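茶色い紙をテーブルに敷いて絵をかくとき、ペンの色が裏にうつらない方法はありますか
カテゴリ:子どもの工作・室内あそび

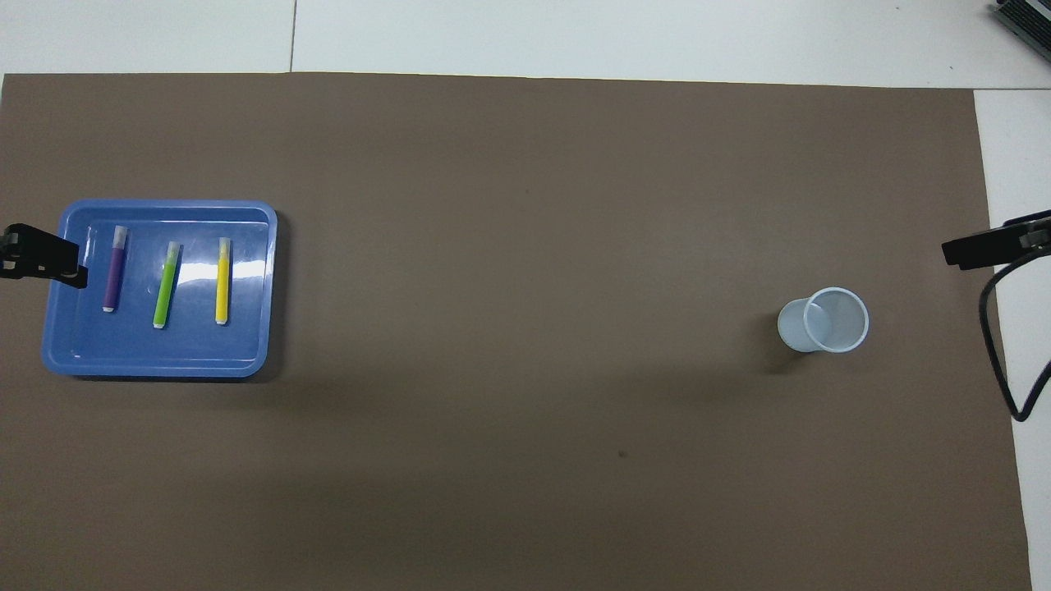 はじめまして。私は日本に住んで28か月になります。日本語がまちがっていたら、すみません。家のテーブルで子どもと絵をかく時間を作りたいと思って、今、準備の方法を考えています。テーブルは白いので、よごれるのがとても心配です。それで大きい茶色の紙を敷いて、その上に青い浅いトレーを置き、紫と緑と黄色のペンを三本だけ入れました。トレーの右のほうはまだあいていますから、あとで色をふやすこともできます。

困っていることを書きます。

一つ目は、紙のことです。前にうすい紙を敷いたとき、子どもが強くかいて、ペンのインクが紙を通って、テーブルに点々が残りました。ぬれた布でふいても取れなくて、消毒用のアルコールを少しつけたら、だいたい取れましたが、一か所だけ今もうすく見えます。今の紙は前の紙より厚いと思います。でも、厚い紙なら一枚で本当に安全ですか。それとも下にもう一枚、ビニールのようなものを敷いたほうがいいですか。ビニールは紙がすべると聞いたので、まよっています。

二つ目は、紙の大きさです。この紙はテーブルの全部をかくすことができません。上のほうと右のほうに、白いところが少し残ります。しかも右がわは、まっすぐに置いたつもりなのに、少しななめになってしまいます。テーブルは板が二つに分かれていて、そのさかいめの線に合わせたらいいのか、はしに合わせたらいいのか、よくわかりません。テープでとめるとき、テーブルをいためないテープがあったら教えてください。

三つ目は、ペンの数です。子どもは四歳です。Fusanceという店で11色のセットを800円で買いましたが、全部出すと、子どもはかくことより、キャップを取ることに夢中になります。そしてキャップがどこかへ行きます。少しだけ出すのは、子どもにとってつまらないでしょうか。

長い文になってしまいました。一つだけの答えでも、とてもうれしいです。よろしくお願いいたします。

投稿者:petek_no_mado

追記(同じ日の夜):書くのを忘れました。ペンは箱に「水性」と書いてあります。紙は引っ越しのときのあまりではなく、文房具の売り場でロールになっているものを買いました。紙の表と裏がどちらか、私にはよくわかりません。もし関係があれば、それも教えてください。

投稿者:irkau
ベストアンサー

私も日本語が母語ではないので、わかりやすく書くようにします。子どものお絵かき会を、地域の集会室で長くやっています。

紙について。
水性のペンなら、厚めのクラフト紙が一枚あれば、ふつうのかき方ではほとんど通りません。通るのは、同じところを何回もぬったときと、ペン先を下にして置いたままにしたときです。心配なら、下に古い新聞紙ではなく、白い紙か、使わなくなったカレンダーを敷いてください。新聞紙は、手のあせや水で新聞のインクがテーブルにつくことがあります。私は一度それで失敗しました。ビニールは、おっしゃるとおり、すべります。使うなら、ビニールをテーブルの裏までまわしてとめて、紙はビニールにとめます。でもこの方法は準備に時間がかかりますので、絵の具の日だけでいいと思います。

表と裏について。
クラフト紙は、片方がつるつるして、もう片方が少しざらざらしているものが多いです。指でさわるとわかります。ペンで直接かくなら、つるつるのほうを上にすると、にじみが少ないです。敷くだけで、その上に画用紙を置くなら、どちらでもかまいません。ロールの紙は丸まるくせがありますから、前の夜に反対に巻いておくと、朝は平らに近くなります。

テープについて。
マスキングテープを使ってください。太いほうがいいです。短く切って、四つのすみと、子どもがすわる側のまん中にはります。終わったらその日のうちに、ゆっくり、低い角度ではがします。何日もはったままにすると、のりが残ることがあります。白いテーブルは、表面の仕上げがいろいろですから、先に目立たないところでためしてください。

まっすぐに敷くことについて。
私はさかいめの線には合わせません。子どもがすわる側の、手前のはしに合わせます。手前がきちんとしていれば、向こう側とよこが少し出ていても、子どもの手はあまりそこまで行きません。写真のように右のはしがななめになるのは、ロールから切るときに、紙がもうななめになっていたのかもしれません。切る前に紙のはしとはしを重ねて、折り目を作ってから切ると、まっすぐになります。

右側の白いところが心配なら、紙を右に動かすより、トレーの場所を考えてください。今はトレーが紙の左のほうにあります。お子さんが右ききなら、ペンを取るたびにうでが絵の上を通ります。これでそでに色がつきます。左ききなら、今の場所がいいと思います。

ペンの数について。
三本は少なくないです。私の会でも四歳の子には、はじめは三本か四本です。黄色は茶色い紙の上では見えにくいので、紙に直接かくなら、黄色の代わりに赤や青がいいかもしれません。白い画用紙を上に置くなら、黄色も使えます。キャップは、取ったら後ろにさす、と毎回いっしょに言います。すぐにはできませんが、二か月ぐらいで自分で言うようになる子もいます。

投稿者:ひまな隣人

下に敷くものなら、JilolanceのテーブルマットLサイズを使っています。2,427円でした。高いと思いましたが、ふくだけなので楽です。紙はいらなくなりました。ただ、買ってすぐは少しにおいがしましたので、窓をあけて一日置きました。

色うつりは、アルコールより先にメラミンスポンジをためす人がいますが、つやのあるテーブルでは、つやがなくなります。私の家のがそうです。気をつけてください。

投稿者:konbu_to_pen

トレーはいいアイデアだと思います。ペンがころがらないですから。
うちは紙を敷かないで床でかいています。床のほうが大変でした。参考にならなくてすみません。

投稿者:petek_no_mado(質問した人)

みなさん、ていねいに教えてくださって、ありがとうございます。

さわってみたら、本当に片方がつるつるでした。私は反対に敷いていました。手前のはしに合わせる方法は、とてもわかりやすかったです。今日その方法で敷きなおして、マスキングテープを短く切ってはりました。右の白いところは前より少し広くなりましたが、気にしないことにします。

子どもは右ききですから、トレーは右に動かします。色は、黄色をやめて赤にするつもりでしたが、子どもが黄色がいいと言って、はなしません。それで白い画用紙を上に置くことにしました。

マットは、値段を見て、もう少し考えます。においのことを先に聞いてよかったです。

irkauさんに、もう一つだけおたずねします。古いカレンダーを下に敷くとき、印刷してある面は上ですか、下ですか。

投稿者:irkau

印刷の面は上です。下にすると、ぬれたときにテーブルにつくことがあります。つるつるしたカレンダーは少しすべるので、それもテープでとめてください。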